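Gilgate swap shop is moving, and yes, you can still bring your stuff

December 22, 2024

So it's official, the Gilgate swap shop is leaving its spot behind the old bakery and going to Bramcombe Road in June. I went over to get the story from Birthe Fogh, who has run the place for as long as I've been dropping off my kids' outgrown snow boots there (a long time!).

The short version is that the lease is up and the rent was about to jump. The new space has a ramp and 70 parking spots shared with the garden center, and if you've ever circled the bakery with a couch hanging out of your trunk, you know how good that sounds. It's also big enough for furniture, which they've had to turn away for the last two years.

Birthe told me 251 families used the shop this year, her best count yet. "I want them all to find us in the new place," she said, and then she handed me a box of jigsaw puzzles to take home. I took it. I can't say no to her. 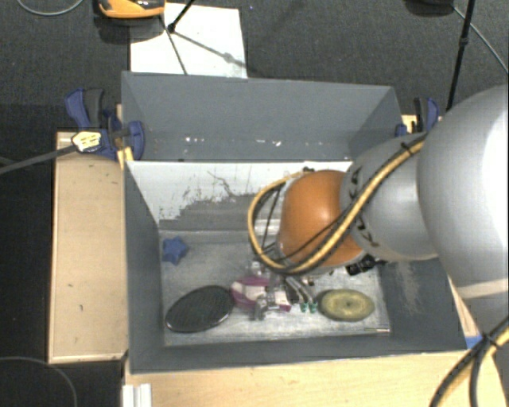 A gray bin with plenty of scuffs and scratches on it.

Hours stay the same until the move, so that's 4 afternoons a week, noon to five. Clothes, books, toys and kitchen things are all fine. No mattresses, please, and no paint cans. Small electrics are okay if you tape the cord up and leave a note saying whether it works. Leonie Janssen is making the list of people with vans for moving week, and she'd love a few more names on it. There's a sign-up sheet by the register.

I'll miss the bakery smell, but I'm pretty excited about that ramp.

COMMENTS

Nanna Kragh
Will they take bookshelves at the new place? I have two and a very tired back.

Brynhildur Kárason
Yay for parking!! Put me and the van down for moving week, Leonie.

Þröstur Kárason
She means my van. But okay.

Nanna Kragh
Does the bus go out that far on Bramcombe? My mom doesn't drive.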